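Jimuvard hand kit, bench notes
18 April 2026

Second day with the Jimuvard hands, on loan from Skulard. Both are mounted now, left and right, and both come up on the network without the restart we needed yesterday. Iraklis wants a yes or no on the lease by the end of April, so these notes are mostly about whether I would pay for them.

Terms as offered: 455 a month for the pair, fingertip pads and wrist cameras included, cables not included. The cables were the first annoyance. The ones in the box are a bit short for our arms, and I ended up using our own on the left, with a loop left free at the wrist. It clears the fingers but I don't like it. Li-hua has some clips somewhere.

Task for today was plate work: pick a small round object off a plate, move it to the side, put it down, go back for the next. Pumpkin-shaped pieces, orange and pale, on the lavender plate. They have lobes and creases, so the fingertip either finds a groove or rides up on a bulge, and the two need different closing forces. I started with the thumb coming in low from the side, wrist camera on.

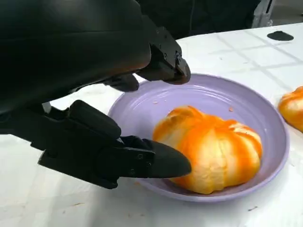
Can the closing force be changed without the supplier's software?
It can be set from our own controller over the same cable, in steps, but the upper limit stays locked until Skulard release it for the unit's serial number.

I asked Skulard for that release on the phone and was told Monday. Left it on the default for everything below.

Thumb first is not a good approach. With only the tip touching, the piece wants to roll before the upper finger arrives. Changed the order so the upper finger comes down over the top and the rectangular pad closes from the near side. That took some fiddling with the wrist angle, as the pad has to pass over the rim of the plate, and the collision margin in the planner kept refusing it. Reduced the margin for the plate only. Ran the new order slowly, then at normal speed.
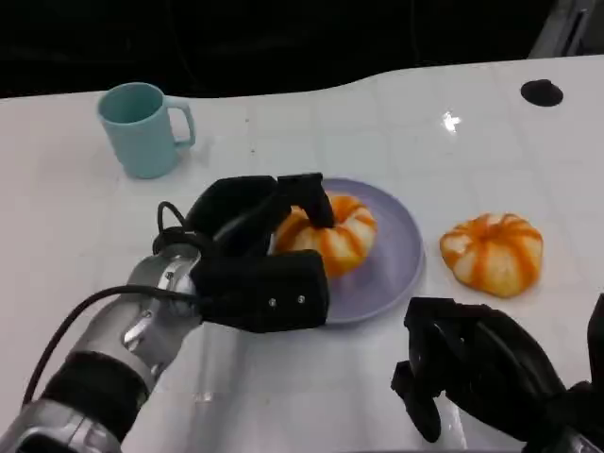

Things to raise with Skulard

1. Screw heads on the near-side pad stand slightly proud. Fine on this job, but I can see them marking a soft tray.
2. The manual is 16 pages and the section on finger order is half of one. Everything I know about it I got from trying.
3. Pads are quoted at 2000 closings before replacement. What does a set cost outside the lease? The quote doesn't say.
4. Payload is quoted at 500 g per hand. At what reach, and palm up or palm down?
5. Cable length, see above.

Moving sideways off the plate was easier than I thought it would be. The hand wraps the piece from one side with a finger across the top, and I could bring the arm over the rim without changing the grip. Right hand parked low and open over its own side of the table the whole time, which costs nothing and keeps it ready for the second piece. The table itself is a nuisance. Glossy white with a grid in it and a lamp straight overhead, so the head camera gets a patch of glare near the back.
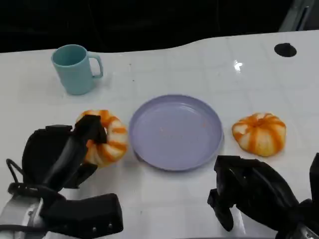 The exposure setting helps a little if you turn it down, but then the black hands lose all their detail and the tracker drifts at the fingertips. I'd sooner move the lamp. Paraskevi is going to try a matt cover on Monday if there is one to fit.

Orange specks and crumbs on the plate. Wipe the pads at the end of each session, please, and look at the textured part when you do it. I have put a cloth and the small brush in the drawer under the controller.

Checked the linkages last. There was a bit of play in one finger this morning and I wanted to see whether it was the pivot or the plate screws. It was a plate screw, a quarter turn loose. The wrist camera is quite good for this, because you can drive one hand up close and look along the finger without getting your head in among the arms. The mug handle comes next week, so the mug is staying out.

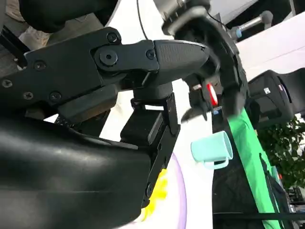 Notes by Hatem Hegazy, bench two
Read and added to by Anastasia Economou

Anastasia: I went over the other linkage screws after Hatem left and found nothing else loose. Thread lock is not mentioned anywhere in the manual. I have written to Skulard about it along with his list.

On the lease, I would take one more month at the quoted rate and not sign for the year. The hands are good. The locked force limit bothers me more than the cables do, and I want the Monday release in hand before Iraklis agrees to anything. Mug trials are mine. I'll set the left hand to the new finger order as a starting point and leave the old one saved as default_a.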